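Vuneo publishes first results from Lunthorpe chore trials

LUNTHORPE, 14th March – Robot arms can now do a fair share of simple sorting work, but they are still slow and need a person close by, according to results published today by Vuneo from its test site in Lunthorpe.

The company set its machines 62 everyday jobs taken from homes, shops and small packing rooms. They included putting items into the right bin, folding towels, filling shelves and clearing a table after a meal. The arms finished 46 of the jobs without help on at least one attempt. Only five were done well enough, time after time, for Vuneo to say they could be handed over to a machine today.

All five involve solid objects that keep their shape. Sorting by colour is one of them. Cloth, bags and anything with a loose lid caused the most trouble, and none of the folding jobs made the list.

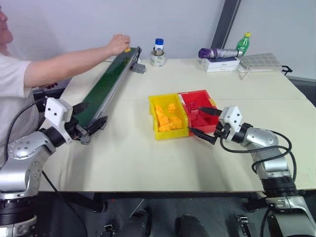
Speed is the other limit. On the sorting jobs the two-armed set-up took almost 40 minutes to get through work that a shop assistant would expect to finish during a short quiet spell. Vuneo says it has chosen to report times in full, including pauses and dropped items, so that shop owners can judge the results for themselves.

"We are asked every week whether a robot can do the washing-up or tidy the stockroom," a Vuneo spokesperson said. "For most of those jobs the answer is still no. For a few it is yes, if you are patient and somebody is there to sort out mistakes."

The trials were run with Camenzind, which supplied the list of shop-floor jobs and set the pass marks. Household jobs were drawn up by Vuneo staff under the Porkolwood project, the company's long-term study of work in the home.

A second round begins in August. It will repeat every job that was failed and add longer ones made up of several steps, such as unpacking a delivery, sorting it and putting it away.

The full list of jobs, with times and pass marks, is available from the Vuneo press office in Lunthorpe on request.

ENDS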